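Notebook, December, started a bit after 9:40 in the morning

Okay, dressing tray layout, second go. Serena Rinaldi and I are trying to settle how the small suture and dressing set gets laid out for the Plidthorpe course, and I want it written down before I forget which version we liked. Yesterday's notes are on the back of a delivery slip from Kastano (sorry, I'll copy them in when I find it).

Cloth first. We're staying with the purple one. I wanted the pale green, but Serena held it up under the lights and said you'd lose every pad on it, and she's right! The purple has that fine rib to it, and steel shows up nicely against it. It does pick up lint like crazy though. Roll it with the sticky roller before anything goes down, and again at lunch.
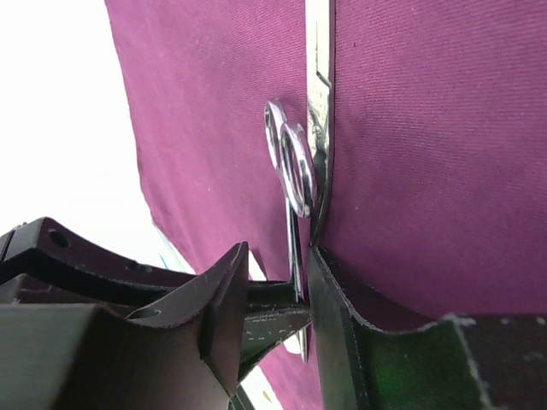 My big complaint is ring handles. Put two of these instruments side by side and sooner or later they drift together, and then you lift one and the other comes along for the ride. I'd like a gap two fingers wide between them as the rule. Serena thinks one finger is plenty and that I just have big hands - fair. We'll try both. What I do want fixed is direction: rings all at the same end, so whoever walks up to the table doesn't have to stop and think about it.

Supplies, while I'm at it. The Abdella box of gauze squares is down to 336, and the new one from Cirno came in at 396 on the count sheet. Please use up the Abdella ones first. They're a touch softer at the edges and they don't stack as neatly, but they're fine for practice and I'm not throwing out perfectly good gauze.
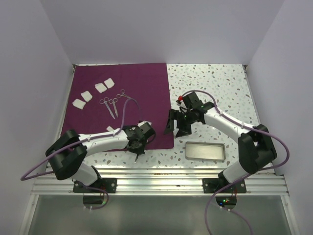
On the gauze itself, I keep going back and forth. Stacked takes less room, but people grab two at a time and then fuss with getting them apart. Spread out, each one is easy to pick up, and you can see straight off when you're running low. I'm leaning toward spread out, on the far side of the cloth, with the instruments to the right. Serena wants a neat row. I say a loose line is good enough as long as nothing overlaps.

Still to do: iron the spare cloth (it has a crease down the middle like a tent), and ask Plidthorpe if their tables are the same depth as ours. If they're narrower the whole layout has to shrink and I'd rather know now.

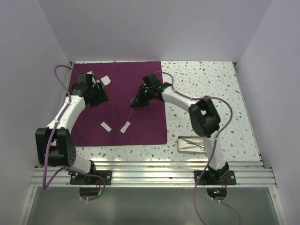
Cloth placement next, and I think we can call this one done. I'd been centering it out of habit, but over to the left works better. The right half of the speckled top stays mostly bare that way, and there's still a strip along the front. Fold lines still show a little, so a warmer iron next time. I'd like to keep the front strip no matter what, even on a smaller table, as a spot for the count sheet and a pen.

Serena has the layout sketch in her folder. I'll redraw it with the wider gap and we'll try it again after lunch, one finger against two.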